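Notebook, two-arm mobile unit, cabinet cell
September 27, 2021
Me (Jacinto) on the keyboard, Adel on the e-stop, Bohdan in and out

OK, so the left gripper has been closing a hair late since Bohdan swapped the finger pads, and I wanted that sorted before we do any more folder runs. Homed both arms, then jogged the left one open and shut 35 times with nothing in it. Late on 5 of them, all with the wrist rolled outward! That smells like cable drag to me, so I unclipped the sleeve at the wrist, gave it a bit more slack and clipped it back up (the clip itself is getting tired, by the way, we need a bag of new ones).

Did the same jog again and it was clean. Wrist offset is now 1056 in the config, old value commented out right under it in case Heiðrún wants it back.

Then over to the cabinet with the door wide open and both folders lying flat inside, to check reach. The right gripper has loads of room. The left one is tighter, and I'd like the base parked a touch further from the door before we start. Also, the long black cable on the floor runs way too close to the right arm for my taste. Adel is going to reroute it, and please check it every time before you enable the drives.

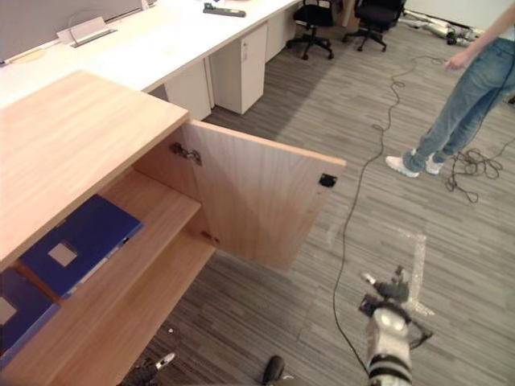

Floor and fingertips

Wiped the tips with a lint-free cloth and went over the pads with a flashlight. No cracks that I could find, but I'm keeping the old pair in the Gollard tin until Vsevolod has had a look too.

There are little clear bits on the carpet right by the grippers, two patches of them. No idea what they came off. They need picking up by hand before the base rolls anywhere near them, I really don't want that stuff in the casters (we had the wheels off for a whole afternoon last November, never again).

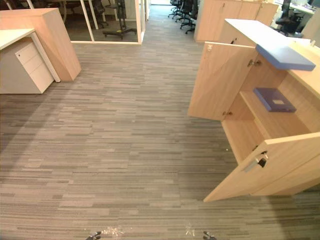

Both tips at the bottom, clear fragments on the carpet next to them, cabinet doors open.

Still to do: order clips from Rellex, redo the head camera check with the new offset, 2 slow runs at the shelf with Adel on the button. Vsevolod, the config is saved under your login, sorry, I forgot to switch.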